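Setting Up Your Reading Log in Flurneo

I moved my whole book list into Flurneo in February, all 57 sports memoirs and business books, and I made plenty of mistakes doing it. So take it slow the first time!

1. Open Flurneo and choose New Shelf. I called mine Locker Room, but call yours whatever you like.

2. Tap Add Book and type the title. If two editions come up, pick the one that matches the page count in your copy (mine of the Pacheco rowing memoir has 400 pages, and the other edition throws the progress bar way off).

3. Set your daily goal. I started with 5 pages — you can raise it later under Habits.

4. Add your first quote. Press and hold the page number, then choose Save Line.

Note: Quotes stay private until you switch on Share. Aurora Vieira, who runs our Edthorpe reading group, keeps hers off and reads them out loud to us instead.

Caution: Don't import from Skusten and type books in by hand on the same day. I did, and ended up with 2 copies of nearly everything. Let the import finish, close the app, open it again, and then add whatever is missing.

5. Go to Backup and save a copy of your shelf. Do this before you touch the rating scale, please — changing it wipes your old stars and there's no undo button.

6. Pick a reminder time. Mine goes off right after supper, and I'm back in my chair with a chapter before the dishes are dry. 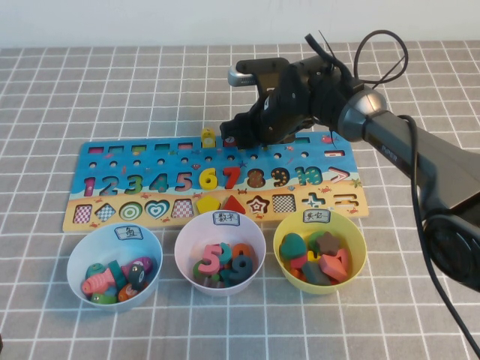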